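Rernside library to lend out toy and puzzle boxes from December

RERNSIDE – Families in Rernside will be able to borrow boxes of building blocks, puzzles and sorting games from the town library starting in December, under a lending plan approved last month.

The service will open with 500 boxes, paid for by a grant of $3000 and by donations of used toys collected over the summer. Anyone with a Rernside library card can take out one box at a time and keep it for 3 weeks. There is no charge, and no fine for a late return, although a family with an overdue box will not be able to borrow another until the first one comes back.

Shuzhen Liang, who runs the children's department, said parents had been asking for something of the kind for years.

"People come in for the story hour and the kids go straight to the block table," Liang said. "Then it's time to leave and there are tears. We wanted them to be able to take some of that home."

Each box will hold a single kind of activity, with a card inside the lid listing the pieces. Boxes for the youngest children will have large blocks and simple sorting games. Older children can choose from jigsaw puzzles, pattern tiles and marble runs. The library has left out anything that needs batteries.

Most of the work so far has gone into cleaning and matching up what was donated. Many sets arrived mixed together in grocery bags, and some had been stored in garages. Puzzles with missing pieces were set aside for the craft room, where they will be used for collages.

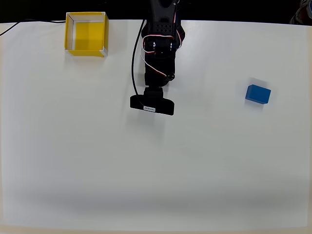
Sorting games are expected to be the most popular boxes with children under five. The rules are short enough for a child to learn without reading: pieces start out on the table and end up in a container. A yellow open-topped box and a blue block are all it takes to play a first round, and parents can make it harder by adding more colors or by asking the child to name each piece before it goes in. Liang suggests using a plain table, as small children find it easier to pick out a piece when there is no pattern behind it. She also suggests stopping while the child is still interested.

The boxes will be kept on the lower level, next to the large-print shelves, where the library used to store its bound newspapers. The newspapers have been moved to the Hájek Room upstairs and can still be read on request at the front desk. New shelving for the lower level was supplied by Ploseo, a furniture company in Vuletley, which also took away the old metal cabinets.

Borrowers will be asked to wipe plastic pieces with a damp cloth before bringing a box back. Staff will clean everything again before it goes out to the next family. If a piece is lost, the library asks only that it be told, so that the card in the lid can be changed. A box will be pulled from the shelf if too much is missing for it to be used.

The plan was not welcomed by everyone at first. At a public meeting in the spring, several residents asked whether the money would be better spent on longer evening hours. The library's answer was that the grant could be used only for children's programs, and that evening hours were being looked at separately. A decision on those is expected in the new year.

Vuletley already has a smaller toy shelf at its own library, with games that must be used in the building. Cardholders from Vuletley will be able to borrow from Rernside once the first few months are over, if there are enough boxes to go around.

The library is still accepting wooden blocks, floor puzzles and large plastic bricks in good condition. It cannot take stuffed animals, dolls with fabric clothing, or toys with small magnets. Donations can be left at the side door between 10 a.m. and 4 p.m. on any day the library is open. Larger donations should be arranged ahead of time by calling the children's desk at extension 777.

Boxes cannot be reserved before the service opens. After that, holds can be placed at the desk or through the library's online catalog, where each box will be listed by activity and suggested age.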